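Home | About | Meetings | Notices | Contact
Print this page | E-mail this page
Search this site Go

Pludmont Reading Room
Minutes, 13 Jan 2018
Chair: Anouk Hermans

1. Minutes of the September meeting
Approved. The chair noted that two of the actions in them had been carried over before and asked that they not be carried over again.

2. Cork board and braille notes
The proposal is to put up cork boards with green notes in braille and marker, at a cost of 460 for the set. The chair doubted that a braille reader would go looking for a small piece of paper on a board, or that the dots would last once people had handled them. Besia replied that the notes are cheap to redo. The chair said cheap was fine – useful was the question. It was also asked who checks that the marker and the dots say the same thing. No answer was given.

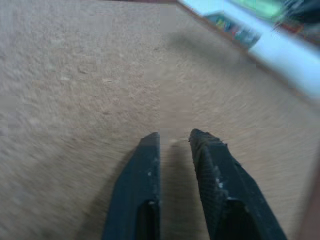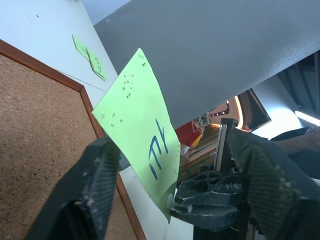
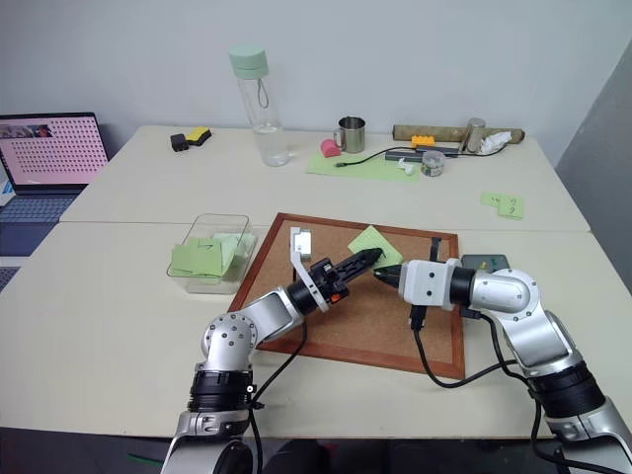
3. Paper order
Ekura quoted for 10 packs of green notes. Mughal wanted 64, to get the lower price. Not agreed. The chair saw no sense in stocking up before a single reader had tried the board. Order 5 packs and look again.

4. Actions
Besia to find two braille readers and report what they say, including if it is unfavorable.
Mughal to get a second quote, in writing this time.
Board spending on hold until then.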